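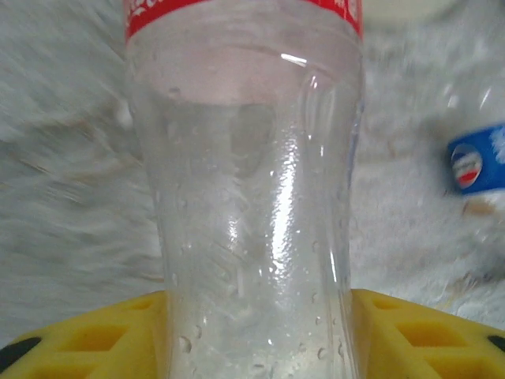 Hatem Cherkaoui wants to know when he can quit picking up after his kids, and would settle for a machine that only did bottles. He wrote in after our open evening in May, and so many of you asked a version of the same thing that his question goes first.

Can a robot tidy my living room yet?

Parts of it, yes! Picking up one thing at a time from a rug or a couch has come a long way, and we love watching it. A whole room with toys, cables, a dog and a half-eaten sandwich is still too much for anything we've had in the Trovham workshop.

Why do you spend so much time on empty bottles?

They're a great test. A clear bottle is hard for a camera, which may see the carpet through it or get fooled by a shiny streak. Water drops on the plastic add more bright spots to sort out. Then the hand has to close enough to hold on without crushing the thing. People do all of this half asleep.

What are those yellow fingers with the holes in them?

Gripper fingers with an open lattice. The idea is that they give a little and wrap to the shape they're pressing on, so a curvy bottle and a square box can be picked up with the same pair. We're big fans.

Does the rug matter?

More than you'd think. Long, shaggy pile moves when you touch it, and a light bottle can shift with it. Hard floors are easier to plan for, though things roll.

Can it tell trash from recycling?

With a bright label in view, often. With the label torn off or turned away, less often. Ismail Gaber keeps a bin of crushed, peeled and sticky ones for exactly this and it is a humbling bin.

What about laundry and dishes?

Towels are getting good. Fitted sheets, no. Plates into a rack is fun to watch – bring a chair, though, as a full rack can take up to 5 tries.

Are shops and factories further along?

Yes, where the same part shows up in the same spot all day. Sweeping up or clearing a messy bench at the end of a shift is closer to the living room problem, and people still do it faster.

Should I wait to buy a vacuum robot?

No, get one if you want one. They do one job and do it pretty well. Pick up the socks first.

Can I come and try the arm myself?

Please do! Sessions run for two hours with four people at most, and kids need an adult along. Ask for Hedvika Lukáč at the front desk.

Page last updated 3/1/18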